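Ticket 1032 – Gripper stops short on close, Brollside kitchen cell
Status: Open, waiting on part
Reported by: Cadi Rosser
Assigned to: Lộc Nghiêm

Cadi Rosser, 9:40 am
Arm faulted during the carrot pick. Fingers started to close, stopped partway, then the wrist joint went to overcurrent and the arm held position. Cleared the fault and reran. Same thing on the third try. No one was inside the line. E-stop tested after, works.

Lộc Nghiêm, 10:15 am
Please send the log and the close force setting. Was the cell rehomed after the firmware update?

Cadi Rosser, 10:32 am
Log attached. Force is 33, timeout 600 ms. Rehomed twice.

Lộc Nghiêm, 1:20 pm
Wrist current climbs before the fingers report contact, so I think something other than the carrot is taking the load. Run it at 16 and stop the program at the low point.
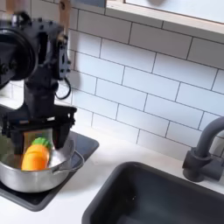 Wrist current still climbs at the lower setting, only slower. I stopped at the low point as asked. The fingers are right down at the pot with the carrot between them, and the cable loops out from the right side of the arm before it tucks back toward the wrist. I'd like that loop checked for snagging – Eleri Price had the same fault on the Rowlands arm in November and it was the cable clip. – Cadi

Lộc Nghiêm, 3:05 pm
Agreed. New clip ordered from Starden. Leave the cell locked out until it is fitted.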